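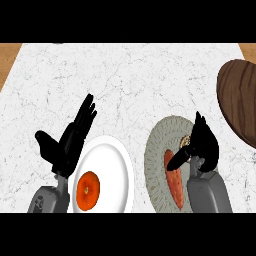
Marble countertop with a round wooden board at the right.

Toder Cycle Workshop: progress report to the Irka Fund, February

Prepared by Elsie Blackburn, workshop manager

Repairs
The shop completed 169 repairs in the period. Most were brake and gear adjustments, followed by punctures and worn chains. Wheel truing is still slow. Lama Sleiman does nearly all of it, and customers wait longer for that job than for anything else. Omar Tannous has started learning it from her in the evenings after closing.

Spending
We have spent $3,921 of the grant. The larger items were the second repair stand, a wheel truing stand and a set of bottom bracket tools. The parts washer has been ordered from Pliltisine but has not arrived. They now say March — the first date they gave us was January. If it slips again we will ask for the money back and buy elsewhere.

Classes
The basic maintenance class has run twice, with 20 people in total. Jarosław Wróbel taught both. Several riders asked for a session on hydraulic brakes, and we do not have a bleed kit for every brand they own. We would like to move $169 from the printing line to cover this and need your approval.

Premises
The lease on the Colombo Street unit is signed for another two years. The roof leak over the bike racks has been patched. Aslak Grønli will send the signed lease and the receipts separately.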